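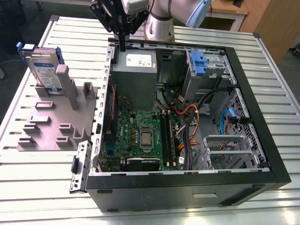

The drive that went in and didn't stay in

I said in September that I would write up the faults on the disassembly cell as well as the good days, so this one is about hard drives.

The job is swapping a drive in an old Dell tower. The tower lies on its side on the slatted table with the side panel off, and the fixture plate sits to the left of it. The arm works from above. We have been doing this for Verness, who want to reuse office machines and don't want a person bent over every one of them. The sequence runs on Olteo, the control software we have had since the start.

For most of the summer it went well enough that I stopped watching every cycle. Then one tower wouldn't find its drive when it was powered up on the test bench. The log said the insertion was good, and so did the force trace at first glance. I pulled the drive by hand and it came out with no click at all. It had been sitting in the cage with the latch not caught.

I went back through the logs. There were 3681 insertions in them, all marked as complete, and 13 of those had the same odd shape in the force trace - a short rise, a flat bit, then release. A proper insertion has a second, sharper rise where the latch goes over. Our check only looked for the peak force and the final height, and both can be right on a drive that hasn't latched.

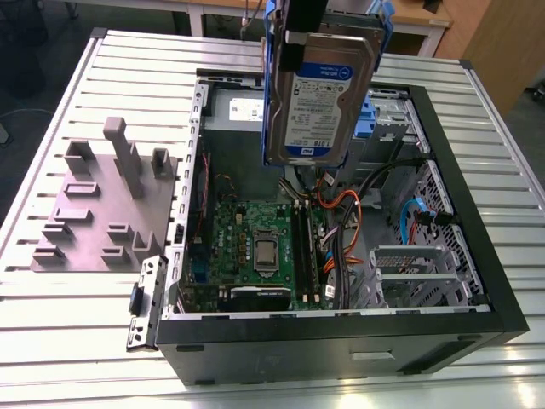 Filed under: Faults, Gripping

The cause was the grip. The fingers hold the caddy near the top, and if the drive is picked up slightly crooked it hangs crooked. The caddy is plastic and gives a little, so the arm can push one rail home while the other rides up on the edge of the cage. You get your force and you get your height, near enough, and the software is happy.

I first blamed the fixture, and wasted a morning measuring the slots. They were fine. I then blamed the Coetzee calibration routine, which I have never liked, and that was fine too.

The other half of it was a safety matter and I'm less pleased about that. When a drive jams, the natural thing is to reach in and straighten it. Our cell lets you pause from the pendant, and a pause holds position with the motors live. It isn't a stop. Twice I had reached for a drive during a pause, and on the second occasion the retry timer ran out and the arm moved down a few millimetres. It touched nothing, but my fingers had been on the caddy a moment earlier. The retry timer was set to 2000 milliseconds, and it kept counting through the pause.
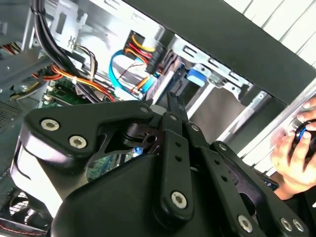
So there are now some changes. The retry timer is cancelled by a pause and has to be started again from the pendant. Before anyone puts a hand near the fingers the arm goes to a protective stop, and the light has to be red. I have written that on a card and taped it to the pendant, which looks scruffy but gets read.

For the latching, the check now wants to see the second rise. After that the arm takes hold of the caddy again and pulls gently upwards. If the drive moves, the cycle is marked as failed and the tower goes to one side. It adds a few seconds per machine. Verness asked whether we could leave it out on busy days and I said no.

I have also moved the grip point further down the caddy. That helps with the crooked pick-ups, though it leaves less room above the power cables, and on one tower the fingers brushed a loom on the way out. I would like a narrower set of fingers. Vurkska make a pair that might fit, but the lead time is long and I haven't ordered them yet.

I'm running another 2000 cycles with the new check before I trust it. The ones from the old logs have been opened up again and the drives pushed home by hand. One of them had a cracked caddy rail, and I still don't know whether we did that or it arrived that way.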